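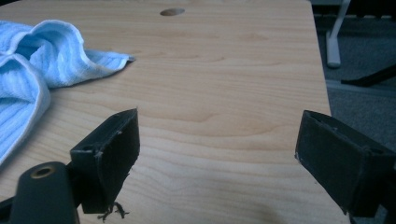

Visiting the Worimard salt pans without a car: permits, boats and where to stay

Asked by Emanuel Buzatu
Category: Travel / Islands and Coast
Status: Answered (2 answers)

I am planning a stay on Worimard in July with my mother, who is in good health but does not walk long distances. Our principal interest is the old salt pans on the south shore and, if it can be arranged, the lighthouse at Stoltier. We will not be renting a car.

I would be grateful for guidance on the following points. First, whether the permit for the salt pans must be obtained before arrival or may be purchased at the harbor. Second, whether the island bus still serves the south shore in the summer season, as the printed timetable I hold and the notice posted at the ferry terminal do not agree. Third, whether towels and bed linen are ordinarily supplied in the guest rooms in the village, or must be brought from the mainland. The owner of the room I have in mind has not replied on this last matter.

Any information on mooring or landing at Stoltier would also be welcome. I understand that the landing is closed in certain winds.

Answer 1 (accepted by the asker)
Posted by Tudor Mocanu, regional contributor

The permit for the salt pans is issued at the harbor office and cannot be obtained in advance by visitors who are not part of a registered group. The office opens at 8:30 in the morning and closes for lunch. Each visitor must present an identity document. A permit is valid for 2 days, counted from the day of issue, and covers the marked path, the pump house and the viewing bank. It does not cover the working pans on the eastern side, where salt is still harvested in summer and where visitors may enter only with a member of the staff.

With regard to transportation, the timetable posted at the ferry terminal is the correct one. The summer bus leaves from the church square and stops at the upper gate. From the upper gate to the first pan is a level walk of 200 meters on packed gravel. The lower gate is closer to the sea but is reached by a flight of steps without a handrail, and I would not recommend it for your mother.

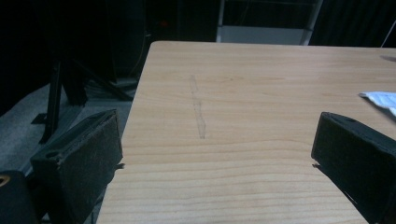
The return bus does not wait for late passengers. Should you miss the last departure, the bar beside the upper gate will telephone for a taxi, though in July there may be a considerable delay. Drinking water is not available inside the site, and there is very little shade after 11 in the morning. Visitors are advised to complete the circuit early and to spend the afternoon in the village.

As to linen, practice varies from one house to the next. Rooms listed with the village tourist office include bed linen in the price. Towels are generally included for stays of a week or more, and for shorter stays are provided on request. Rooms arranged privately are not bound by this. I suggest that you write to the owner a second time and ask for a reply in writing. Beach towels are not supplied anywhere to my knowledge.
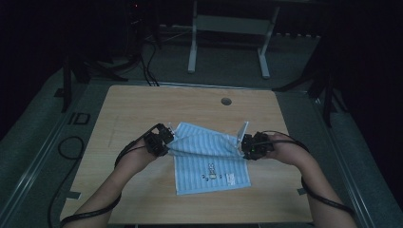
Towel with light blue and white stripes, during folding.

The landing at Stoltier is closed whenever the wind is from the southwest, and the decision is made each morning by the harbor office. The two boats that make the crossing are the Meter and the Vlad. The Meter is the larger and has a covered deck with seating. The Vlad is an open boat, and boarding involves a step down from the quay. Tickets are sold on the quay and are refunded in full if the landing is closed.

Answer 2

Went last summer. The bus was fine. Bring cash, the boat did not take cards when we were there and the machine in the village was out of order. We did not get as far as the lighthouse, so I cannot comment on that part. The salt pans were worth the trip.

Comment from Emanuel Buzatu

I thank both contributors. The owner has since replied and confirms that towels are included. We will use the upper gate and will ask for the Meter.

Related questions
Is the coastal path on Worimard open after heavy rain?
Luggage storage near the ferry terminal
Evening meals in the village outside the summer season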